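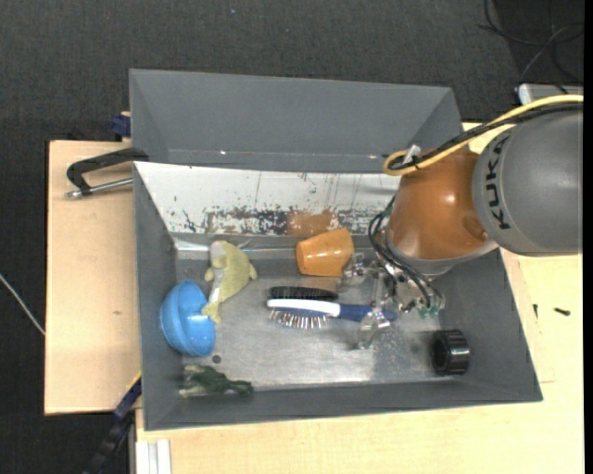
5.3 Hose snag and the November stoppage

Most of the failed picks in the Govholm trials were dull ones. Slips, empty grasps, two things lifted at once. This section deals with the other kind, where the cell had to be stopped by hand.

The run was planned as 300 picks out of a mixed bin (Figure 6). Cup, brushes, soft toy, odd plastic bits, all tipped in with no set order. Control was Kovuter, grasp planning by Seok, same settings as in 5.2. Myung-ja Sung was at the pendant, Beryl Pilkington was keeping the log.

What went wrong: the planner chose a low grasp close to the bin wall and turned the wrist the long way round to get there. The thin black air hoses on the gripper have some slack in them, and on the long turn one loop dropped below the fingers and caught on the object being picked. The arm lifted. The hose pulled tight and came off its fitting. Fingers lost pressure, the object fell back in the bin, and the arm carried on to the drop point with a loose hose whipping about. No alarm. The controller watches joint torque and the pull was too small to trip it. Sung hit the stop after up to 4 seconds, going by the log, which only has whole seconds.

Nobody hurt, both of them were outside the line. But the line was tape on the floor and we would not run it that way again.

Figure 6. Mixed bin with the KUKA arm reaching in from the right. Hoses curve out from beside the orange segment and across the gripper to the green fittings. Note the scuffed white panel on the far wall.

We tried to repeat the fault on 7th April with the air off and the arm at low speed. Same grasp pose, same wrist turn. The loop caught in three tries out of six, so not a freak event. With the wrist held to the short way round it did not catch at all, although some poses near the wall then cant be reached and have to be skipped.

Changes made since. Wrist turn limited in Seok. Hoses tied closer in, checked before each run. A pressure switch from Clevar on the air line, wired into the stop circut, so a lost hose now halts the arm. We have not yet tested the switch with a slow leak, only with the hose pulled off outright.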